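Search the notebook

Oluso arm, bench 2 - unplanned wrist stop and gripper not releasing

July, started 09:40

Arm stopped itself twice this morning during the sorting runs. First stop was at the wrist, fault 73 on the controller, which the Henríquez manual gives as "joint torque over limit, external contact". There was no contact that either of us saw. Cleared it, homed the arm, ran again. Second stop came 297 cycles later with the same code, except that this time the gripper stayed shut after the stop and would not open from the pendant.

The stuck gripper bothers me more than the stop. On a fault the fingers are meant to hold for two seconds and then go slack. They held until I pulled the air and pressed the manual release on the side of the hand. If that had been somebody's sleeve they would have been stood there waiting for me to find the right hex key.

Checked so far:

Air pressure normal at the regulator.
Finger pads fine, no tears.
Payload setting correct for soft toys.
Wrist cable has a shiny patch on the outer jacket where it passes the bracket. Jacket not through.

I think the cable is the cause of the stops. When the wrist rolls past its usual range the cable pulls tight on the bracket, and the controller reads the drag as a contact. Working close to the white cloth with the orange-gold stripes puts the hand at an awkward angle, and that is where I want to look at the routing first. In the wrist camera view the teal cable runs diagonally through the hardware at the bottom.

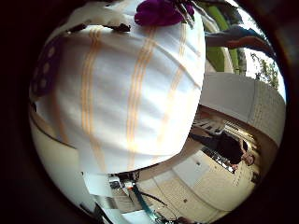 Sebastián Saavedra thinks I am blaming the cable too early. He had fault 73 on the Rorkton cell with a brand new cable and it was the torque zero that had drifted after a firmware update. His advice is to re-zero the wrist cold, before touching the routing, or we will never know which of the two cured it.

Fair point. Re-zeroed at 11:15 with the hand empty and left the cable alone. Offset on the wrist had moved a little but was still inside the limit. Restarted the run at reduced speed. Stopped again on cycle 789, same code, so re-zeroing bought us some cycles at best. Gripper stayed shut again. That part has nothing to do with drift.

Traced the release signal after lunch. The controller drops the output on a fault as it should, and the valve light on the Cuswood block goes out, but the valve itself does not shift. Tapped it with a screwdriver handle and it let go at once. Sticky spool. It is the old block we moved over from the other bench and I should have stripped it before fitting it.

Layout for the afternoon tests: white platform with the upright panel, leopard-print plush and the grape bunch out on the flat top, purple plush in the compartment on the other side of the panel. The move over the panel is the one that gives the wrist its biggest roll, so if the cable is dragging it should show there.
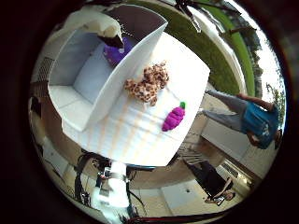
Ran that move on its own at quarter speed with the torque trace up. There is a clear step in the wrist reading at the same point in the roll each time, going over and coming back. Held the cable slack by hand with a hook on a stick, from outside the marked area, and the step went away. I am happy to call that one.

To do:

Longer loop on the wrist cable, and move the tie off the bracket.
New valve for the gripper. Do not clean and refit the old one.
Add a release test to the start-up sheet: close the fingers on foam, trip a fault, confirm they go slack.
Keep the hex key on the bench on a string.

Arm is locked off and tagged until the valve is changed. Slow jogging only, hand empty, one person at the pendant. Sebastián wants the torque trace saved with the firmware number, so I have put both in the shared folder under Oluso.

Page last updated: July, 16:50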